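Warum ich Gralberg nicht mehr verteidige

Seit 15 Jahren lebe ich in Gralberg, und lange Zeit habe ich unsere Polizei verteidigt, wenn am Küchentisch über sie geschimpft wurde. Ich komme aus einem Land, in dem man die Strassenseite wechselt, wenn man eine Uniform sieht. In Gralberg musste ich das nie, und dafür war ich dankbar.

Im April aber wurden nach der Versammlung vor dem Werkstor von Pagano 33 Menschen in Gewahrsam genommen. Manche von ihnen durften erst am nächsten Vormittag telefonieren. Ihre Familien sind in dieser Nacht von einer Wache zur anderen gefahren und haben an jeder Tür dieselbe Auskunft bekommen: Man könne nichts sagen. Ich habe mit einer solchen Familie gesprochen. Der Vater wusste bis zum Morgen nicht, ob seine Tochter verletzt ist.

Die Stadt antwortet darauf, dass alles nach Vorschrift verlaufen sei. Das mag stimmen, ich bin kein Jurist. Aber eine Vorschrift, die es erlaubt, dass ein erwachsener Mensch für eine ganze Nacht verschwindet, muss man ändern, und zwar bald. 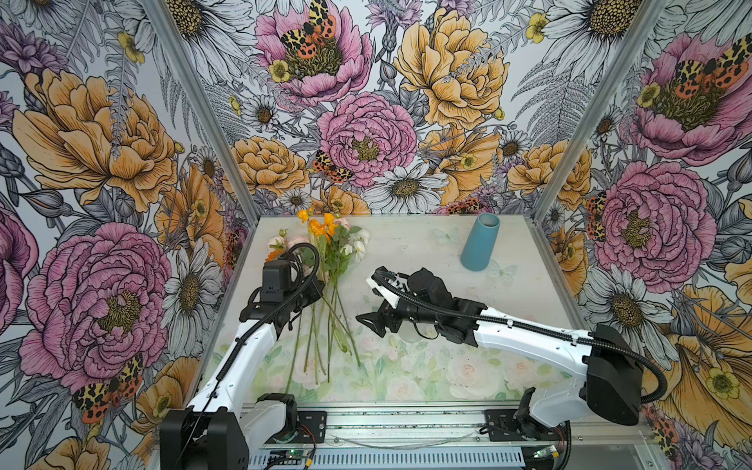
Es gibt noch einen zweiten Punkt, der mir Sorgen macht. Von den Festgenommenen werden nur 2 einer Straftat beschuldigt. Die übrigen gingen ohne ein Wort der Entschuldigung nach Hause, und ihre Namen bleiben, soweit man erfährt, gespeichert. Wer sich später im Hafen von Dalton um eine Arbeit bewirbt, muss dort eine Überprüfung bestehen. Was in dieser Überprüfung steht, bekommt er nicht zu lesen.

Man sagt mir oft, ich solle Geduld haben, in anderen Ländern sei es viel schlimmer. Ich weiss das – ich habe dort gelebt. Gerade darum finde ich diesen Vergleich so bequem. Auch bei uns zu Hause hat es mit kleinen Listen angefangen, und die Leute, die nicht darauf standen, haben ruhig geschlafen.

Die Petition der Initiative Gruller haben mehr als 1.639 Personen unterschrieben. Sie verlangt eine unabhängige Beschwerdestelle und das Recht auf einen Anruf innerhalb der ersten Stunde. Mir scheint das eine bescheidene Forderung zu sein. Der Stadtrat hat sie auf die Zeit nach der Sommerpause verschoben. Ich werde bei der Sitzung auf der Zuschauerbank sitzen, und ich bitte meine Nachbarn, auch zu kommen.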